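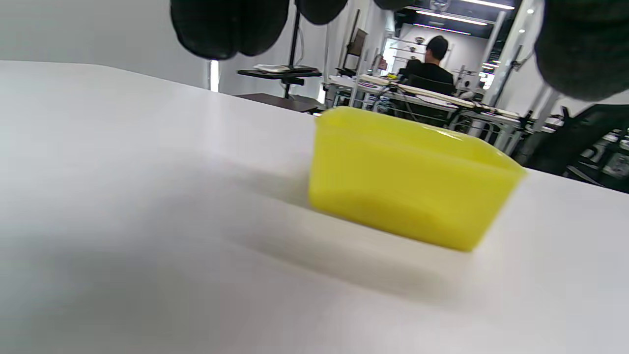

Flallbridge Polytechnic – Department of Automation and Robotics
Handout 3: Good practice at the shared bench

These rules are for all groups using the hand-held gripper in the Cormier lab. Please read them before your first session in September.

Preparing the table
Put only the object of your task on the white table. One yellow tub is enough for the first exercise. Bags, cups and phones stay on the side benches. Do not push the tub to the edge; keep 20 centimetres free on every side.

Hands and gloves
Wear the black gloves for the whole recording. If a glove has a hole, change it before you continue. Fingers must stay out of the closing area of the gripper – also when the power is off.

Other people in the room
The lab is shared, and your colleagues often sit with their back to you. Say aloud "starting" before you begin. Do not walk behind an occupied chair with the tool in your hand. Cables under a bench belong to that bench, so please do not unplug them.

Recording
Each group makes 200 trials of the Sana task. A failed trial is also a trial: mark it as failed and keep the file. Last year the groups gave in 1093 files, and almost 20 had no label, so these could not be marked.

When you finish, switch off the tool and write your time of leaving in the bench book.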